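I grew up in Dunthorpe, where the laundromat stayed open until midnight and everybody ended up there sooner or later, and I have come to think a town needs a place where people are made to sit still together for a while. We had 4000 residents back then and one row of plastic chairs (orange, and terrible for your back!), and I learned more about my neighbors in them than I ever did at school. 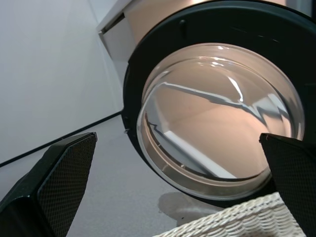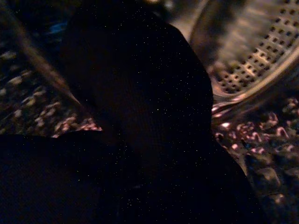

A washing machine door, and some dark fabric flecked with pale specks.

Now I live in Brondberg, where the last laundromat closed in May and the building is going to be apartments, each one with its own hookup, and I do understand why people want that, I really do. I have my own machine and I'm fond of it. But I miss the waiting, and the borrowed quarters, and the long talks about somebody's knee. If the town can find money for 179 new parking spaces, surely it can find a warm room with a few chairs in it.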